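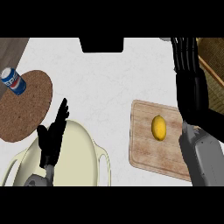
**marina_v** wrote:
Right, who's had marble in a kitchen that people cook in every day? We're down to two choices and my other half wants the cheap laminate from Fanberg. I want the real thing (I've wanted it since I was a student!) but the quote is 3,000 and I keep reading horror stories about lemon juice.

**gajdos_j** wrote:
Had ours 10 years. It's etched all over and I love it. Wipe up wine quickly, don't leave half a lemon face down overnight, job done.

**SilviaS** wrote:
Sorry Juraj, can't agree. Ours looked tired by the first May and I spent my weekends rubbing poultice into a turmeric stain. Ripped it out and went for oak.

**gajdos_j** wrote:
Oak! And how often do you oil that?

**SilviaS** wrote:
Twice a year, takes me 30 minutes with the radio on. Less bother than fretting over every curry.

**oldrich_z** wrote:
Did either of you seal it? The chap at Kassab told me most of the stained ones he sees were never done. Sealer won't stop etching though, that's the acid eating the surface.

**SilviaS** wrote:
Sealed twice. Turmeric didn't care.

**marina_v** wrote:
Hmm, we do eat a lot of curry. Going to ask for an offcut and be horrible to it for a fortnight.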